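Water spots on plastic mixing bowls, towel or air dry?

nezzat_bakes
Started November, 14 replies

OK so this is a small problem, but it's driving me up the wall. We have no dishwasher (the apartment came with a gap where one should be, and we keep the recycling in it), so everything gets washed by hand, and my big plastic bowls always end up with chalky dots all over the inside. Glass I can polish. Steel I can polish. Plastic just seems to hang on to every drop.

The water here in Bresel is very hard, if that matters. I make bread most evenings, so the big bowl gets washed at 9 p.m. and I want it put away before bed, not sitting out on the table till morning.

What I do now is rinse it hot, shake it over the sink, then go around it with paper towels. I fold them into thick pads so they don't shred on me.

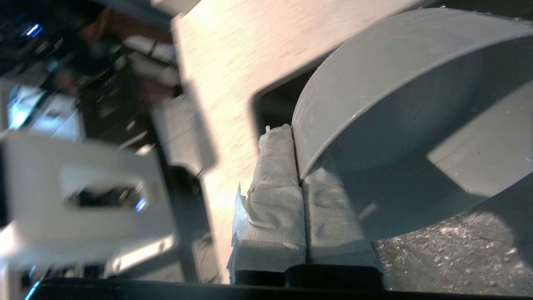
The rim is the worst part. I can get the hollow pretty dry with a couple of swipes, then I look back up at the edge and there are still little beads sitting there. By the second bowl I've used 3 sheets and they're coming apart at the corners. Is there a better way, or do I just live with the dots?

Nouhaila Ezzat

porchlight480
Stop using paper. You're going through a roll a week for a job a dish cloth does better. Get a flat-weave cotton one, no loops, and wash it without fabric softener. Softener leaves a coating and then the cloth just pushes water around.

tamsin_k
I'm going to disagree with porchlight a bit. I like paper for bowls that have had raw egg or chicken in them, and I don't want that on a cloth that hangs on the oven door all day. For bread dough, sure, use a cloth.

porchlight480
If the bowl's been washed, what's on it? You're drying clean water.

tamsin_k
I share a sink with two teenagers. "Washed" covers a lot of ground in this house.

Do_and_dough
Vinegar in the last rinse! A splash in a quart of cool water, swirl it around, dump it, tip the bowl on its side so it runs off. I'm on well water and I had the same chalk on everything — gone in a week. Doesn't smell once it's dry either, my husband was very worried about that.

For the old dots, leave a vinegar-wet rag on them for ten minutes before you scrub.

brillow_fan
I bought a Brillow rack for this and I'd say skip it for big bowls. Mine slides right off the pegs. Now I lean the bowl against the wall on a folded towel and leave it alone.

nezzat_bakes
Thank you all! Do, I tried the vinegar last night and it's already a lot better, the inside came up nice and smooth. Still had to chase drops along the rim, though. porchlight, I ordered a couple of flat cotton cloths from Poris, so you win that one (I'm keeping the paper for egg days, sorry).

porchlight480
I'll take it. Wash them before you use them, new ones don't soak up anything.

tamsin_k
Seconding that. Twice, if they're dark.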